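Home | Notes | Sets | Table linens | Dishes | Downloads | Contact

Print this page | E-mail this page

# Clellia Table Set: clearing and stacking white dishes

## What is in this folder

Welcome, and thank you for taking the trouble to open the README first, which I know from my own habits is a thing people mean to do and then put off until something goes wrong. The Clellia set is a collection of short recordings of one very ordinary chore, the handling of white dishes on a kitchen table with a cloth on it. Bowls get picked up, turned over, looked at and put down again. If you have ever cleared up after a long Sunday lunch you already know most of what you will find.

There are 199 recordings in the main folder and 28 more in the folder called `extras`. The extras are perfectly good, only they were made after Lucienne Lebrun had rearranged the kitchen, and the light comes from the other side, so I have kept them apart.

## The dishes

All of the dishes are white. We went back and forth on this, and Dexter Blackwood argued quite hard for a few blue ones, but in the end plain white crockery is what most of us eat from, and it is also the hardest to tell apart once it is on a pale cloth. Please don't expect a matched service. The pieces came out of several cupboards and a few differ in the curve of the side or the depth of the base. The notes file uses the word "bowl" for anything deep enough to hold soup and "dish" for everything else — I'm afraid that is as scientific as it gets.

## The tablecloth

I am fond of the tablecloth and will try to be brief. It is cream, printed all over with little branching sprigs, brown in the stem, with pink and red blossoms and green leaves. It was on the table when we started and we saw no reason to take it off. Vanderleia Falcão, who wrote most of the labels, found the sprigs useful for saying where a dish had been set down ("on the tall branch", "beside the green one"), and you will meet those phrases all through the notes. Some cloth recordings have marks on them in the labels too, under `spots`. We wash it, but a cloth that gets used is going to have a past.
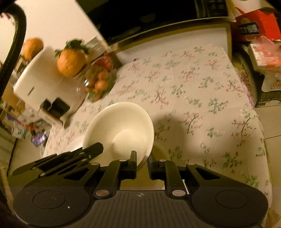 Gaspard Ferrand

A bowl tipped up with its inside showing, like that one, is labeled `tilted` in the notes, and you will come across the word often. We use it whenever the opening has been turned well away from straight up, whether or not the rim is still resting on anything. It took us a while to settle on this. Neville Tapley wanted separate words for leaning, tilted and upside down, and I have kept his version in the column `pose_long` for anybody who would like the finer distinctions. The short version is in `pose`.

## How the files are laid out

- `main/` has the 199 recordings, numbered in the order they were made
- `extras/` has the other 28
- `notes.csv` has one line per handling, 843 lines in all, with the dish, the pose and the place on the cloth
- `cloth.txt` is Vanderleia's key to the sprigs

A single recording may hold several handlings, and that is why the notes run so much longer than the list of files.

## Known troubles

White on white is a nuisance, and where two dishes overlap the edges can be hard to follow. In 20 lines of the notes the dish column reads `unsure`, and I would ask you to leave those as they are unless you have a good look at the recording yourself. The numbering skips in a couple of places where a file was withdrawn. Nothing is missing.

If you spot a mistake, do write. I answer slowly but I do answer, and corrections go into the next version, which I hope to have ready in December.

Last revised Wed 3 October

Contact | Copyright Clellia Table Set | Back to top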